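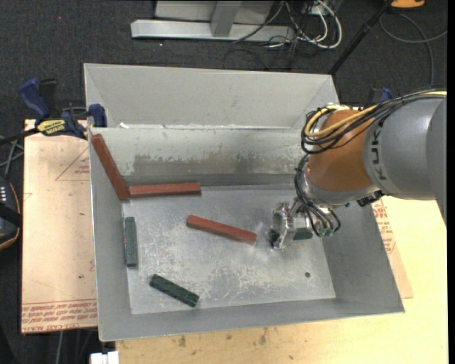
Bench notes / Bin clearing

August, started 9 am, two sessions with lunch between.

Bin job again. Task as agreed with Margaux: blocks go into the metal bin in no order, arm takes them out one at a time and puts them in the colour trays, red in one, green in the other. Stop when the bin is empty or when the arm has missed the same block 9 times running. Anyone who wants to know why the limit is that number can ask Florian, it was his coin to toss.

Same bin as last month, still clamped to the bench. Bench top is the stained one, I haven't sanded it. Cell-cast acrylic is still in its covering and still sitting beside the bin, so mind your elbows. I want that cut before the next round. It's meant for the tray guards and has been meant for the tray guards for a while.

Morning session

Blocks in the open part of the floor are fine. The arm comes in over the right side, gets the fingers down to the floor of the bin, closes, lifts. I stopped writing these down individually. If a block is lying flat with clear metal around it I would trust the arm to do it while I made a coffee, and I did.

Blocks on the slope are the trouble. A red one leaning up in the back left corner with another red one lying along the foot of the slope next to it is about the worst arrangement we get, and we get it often. The planner wants the lower one first. When it pulls the lower one, the upper one slides and lands somewhere the last camera look doesn't know about. The arm then goes to where the block used to be, closes on air, goes back up, looks again. It gets there in the end but it's slow to watch.

Tried taking the upper one first by hand-editing the order. Better. The upper end is close to the rim and there's room for a finger on either side if the approach is tilted. Gaëtan thinks we can write that in as a rule (highest block first, always). I'm less sure, it will do silly things when the highest block is standing on its end in the middle. Try it anyway.

Green blocks against the left wall. One standing up against the wall needs a finger between the block and the metal, and there's no gap. Arm pushed it along the wall, then pushed it back. Margaux suggested a nudge move: touch the side, drag it out to the middle, then grasp as normal. Capucine already has something like this in the Volto code from the laundry trial, so will ask her for it before writing our own.

Dark green is harder for the camera than red. Against grey metal you would expect both to be easy. The scuffed band on the back slope is darker than the rest and twice it was called a green block. Same thing with the hole in the floor of the bin, once. Threshold moved from 500 to 2000 on the minimum patch size and the hole has stopped showing up. The scuff still does in low light. Lights on, blinds down for all runs from now on, please, or the numbers aren't comparable.

Lunch

Talked with Thibault about whether any of this is worth showing to the Wenine people. Their question is simple: they have a returns bench where someone tips out a bin of mixed small parts and sorts it by hand, and they want to know if a machine can do it yet. My answer today is part of it. It can take the easy ones off the top all day. A person still has to come past and deal with the corners. Whether that's any use depends on how often the person has to come past, and we haven't measured that properly.

Thibault also wants to put the same thing up for the house side (toy box, cutlery drawer). I said no for now. At the returns bench the bin is clamped and the parts are known. At somebody's house the box moves when you lean on it and there's a sock in there. Also a child. We don't have an answer for the child and I don't want it in a slide with a question mark after it.

For comparison, Florian emptied the bin by hand and sorted it into trays while talking to someone on the phone. Nowhere near a fair test but I note it.

Afternoon session

Highest-first rule in. Helps with the corner, as expected. Fails as I said on blocks stood on end in the middle, they get knocked over, though a knocked-over block is then an easy block, so it may not matter. Leave it in.

Cable loop over the arm needs another look. On the tilted approach to the far corner I don't like how tight the bundle goes over the orange joint. Didn't snag. Gaëtan to check the slack before anyone runs the corner routine unattended, and until he has, nobody runs it unattended.

Check the hoses at the gripper too while the covers are off. No fault found, just haven't looked since the move from Cerkby.

Clamps: leave them where they are. The calibration is against the bin in this position. If you need a clamp, the spare is in the Bach cupboard, bottom shelf.

To do

Ask Capucine for the nudge move.
Log every time a person has to step in, with the clock time and which block.
Cut the acrylic.
Rerun the left wall case with the nudge, 2 sets, lights on.
Find out from Wenine how deep their bins are. Ours has sloping sides and I suspect theirs don't, in which case half of what I wrote above about the back slope is no use to them.

Finished 4.40 pm. Arm parked, air off, key in the drawer.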